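Grille-pain Platum deux fentes : mon avis après quelques mois de tartines
Publié le 12/31/24 par Jocelyn Landry 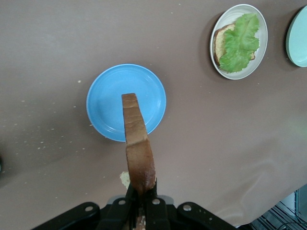
Pourquoi je me méfiais

Un grille-pain à 90 euros, j'ai du mal. Le précédent m'en avait coûté 40, il a tenu des années et il brûlait le pain avec une régularité que j'avais fini par trouver rassurante. Quand il a rendu l'âge, en mai, on m'a vanté le Platum pour sa « coloration homogène ». Je recopie l'expression du carton, elle y figure sur trois faces. J'ai quand même fini par l'acheter, surtout parce que le Narndale que je visais était en rupture.

La coloration, justement

Homogène, non. Sur une tranche de pain de mie ordinaire, j'obtiens presque toujours un haut pâle et un bas plus foncé. La tranche de la photo, au-dessus de l'assiette bleu clair, est dans ce cas : croûte dorée, et la partie inférieure nettement plus brune. Ce n'est pas dramatique, ça se mange très bien, mais à ce prix j'attendais mieux. Retourner le pain à mi-cuisson arrange un peu les choses. Mon vieil appareil acceptait le même traitement sans prétendre à rien.

Le thermostat va de 1 à 7. Entre 3 et 4 il y a un monde, entre 5 et 7 je ne vois pas la différence.

Pour les sandwichs

C'est là que je lui pardonne le plus. Une tranche, une feuille de laitue par-dessus, une autre tranche : le pain grillé sur 3 garde assez de tenue pour ne pas ramollir sous la salade. Mon voisin Tài Lưu, qui prépare ses casse-croûte chaque matin avec un Bromon, trouve le mien trop sec. Nous avons comparé avec le même paquet de pain et je lui donne raison pour la mie, pas pour la croûte.

Les miettes

Le ramasse-miettes coulisse mal et il faut le secouer au-dessus de l'évier, sinon tout repart dans le fond. De toute façon, il ne règle que la moitié du problème. Voyez la table : des petites miettes blanches un peu partout, surtout du côté gauche. Aucun tiroir n'y changera quoi que ce soit, et la notice ferait bien d'être moins triomphale sur le sujet.

Ce que j'aurais aimé savoir avant

Le cordon est court. La touche de décongélation ajoute du temps, sans plus, et le levier remonte avec un claquement qui réveille la maison. Les fentes prennent une tranche de campagne à condition de la couper fine. Pour les petits pains, il faut la grille à réchauffer, vendue à part.

Mon verdict

Correct, trop cher. En promotion je dirais oui, au tarif plein je garderais mon argent. Quant au modèle à quatre fentes, affiché à 200 euros, je laisse à d'autres le soin de l'essayer.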